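Before you write to any venue, read this to the end one time. Many bands from our rehearsal rooms ask me the same questions about how to get on a small bill and how to prepare for it, so I put my answers in one place. I have played bass in small rooms for many years, first in Irmont and now mostly at the Jonley, and I also do the booking there two nights in the month.

## 1. Choose the right room

The Jonley holds 212 people when it is full. Benavides, across the river, holds 62. If it is your first show, please ask Benavides. Sixty friends in a small room feel like a party, and the same friends in a big one look lost near the bar.

Go to a show there first. Look where the bands load in, how high the stage is and whether the drummer has space for his elbows. Buy a drink and say hello to the person at the sound desk.

## 2. Write a short message

The person who books is reading your message on a phone. Mine is usually like this:

> Hello, we are Faltosow, a four-piece from Irmont. We play slow, loud guitar songs. We would like to open for any band in July. Our set is 25 minutes. Two songs are at the link. We can bring our own drum kit. Thank you, Siv Sandberg

Do not attach music files. Put one link, and check that it opens when you are not logged in. I receive every month some links which only the band can open.

If there is no reply in two weeks, write again in the same thread. If there is no reply to the second one, leave it until the next season.

## 3. Agree on the money before the poster

Ask these things in writing:

- Is it a fee, or a share of the door?
- Does the room take its costs first, and how much are they?
- Who pays the sound engineer?
- How many names can be on the guest list?
- What time must the music stop?

With a door share, ask also who is counting at the door. At my last show in Benavides our part was 42 dollars for four people, and we knew before that it could be so. We were not angry. The bands which are angry are mostly the ones that did not ask.

## 4. Make a stage plot

A stage plot is a simple drawing of the stage from above, with the audience at the bottom of the page. Mark each amplifier, each microphone and each place where you need power. Write names beside the positions, so the engineer can call you "Thiện" and not "left guitar".

Under the drawing make the input list:

1. Kick drum
2. Snare
3. Overhead
4. Bass, DI box
5. Guitar left, microphone
6. Guitar right, microphone
7. Lead vocal, centre
8. Second vocal, left

Send it one week before and bring two copies on paper. Thiện Quách, who mixes at the Jonley, tapes one copy to the desk and puts the other near the stage box. He does not like to open a PDF while he is carrying cables.

## 5. Practise the set with a clock

Play the whole set in rehearsal with no stops, including tuning and talking. If your slot is 25 minutes, aim for 22. Most bands are longer on stage than in the practice room.

Put two songs with the same tuning together. Decide which song you will drop if the evening runs late, and mark it on the set list with a star. Write the list with a thick marker, in big letters. Under red light a red marker disappears, so use black.

## 6. The day of the show

Arrive at the load-in time. Put the cases where the staff show you and not in front of the fire door. Take cymbals and pedals out of their bags before you go up, then the change between bands is much faster.

At sound check, the engineer will ask for one instrument at a time. Play only when it is your turn, and play as loud as you will in the show. Afterwards do one verse and one chorus all together. Ask for changes in the monitor in a simple way: "More lead vocal in the left monitor, please."

After your last song, switch off the amplifiers and clear the stage first. Friends can wait five minutes for the hug. Then stay and listen to the other bands, also the last one, even when your drummer has work in the morning.
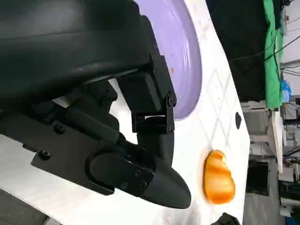 The next day, write to the booker and to the other bands and say thank you. Mention if somebody left a cable or a jacket. If you would like to play there again, say it in this message, but leave three months between two shows in the same town, or your friends become tired of paying.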